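Stuvus mango splitter, three months in

I held off on buying one of these for ages. I own a perfectly good paring knife, I don't have a lot of drawer space, and single-job gadgets usually end up in the garage at my house. But my local Nowicki had the Stuvus splitter marked down to 5 dollars in February and I'd just hauled home a whole box of mangoes, so in the basket it went!

If you've never used one, it's a ring with two handles and a pair of curved blades in the middle that go down either side of the pit. You stand the mango up, line the blades up with the long way of the pit, and lean on it. On a ripe mango it goes through with one good push, and you get two nice cheeks and a flat slab with the pit in it (which I eat over the sink, like everybody should).

Picking the fruit matters more than I expected. The big oval ones that have gone deep orange-yellow are perfect for this. A few brown speckles on the skin don't bother me one bit, and I go by feel anyway: a little give when you press, and a sweet smell up by the stem.
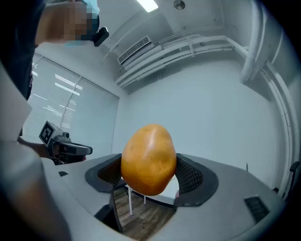 Firm ones are another story. I tried it on a green mango for a salad and had to put my whole weight on the handles, and then it slid off to one side and took a chunk of the pit along. For those I've gone back to the knife.

Cleaning is easy enough. The strings wrap around the base of the blades, so rinse it right away or you'll be picking at it with a toothpick later (ask me how I know). It says top rack only, and mine has been through 35 or so washes with no rust so far.

I also borrowed my sister's Plomance for a weekend to compare. Its handles are bigger and the grip is softer, but the opening is too narrow and it left a lot of good fruit on the pit. I gave it back and kept mine.

Would I pay full price? Probably, now that I'm going through 3 mangoes a week. 4 stars, and I'd make it 5 if they made the handles a little wider.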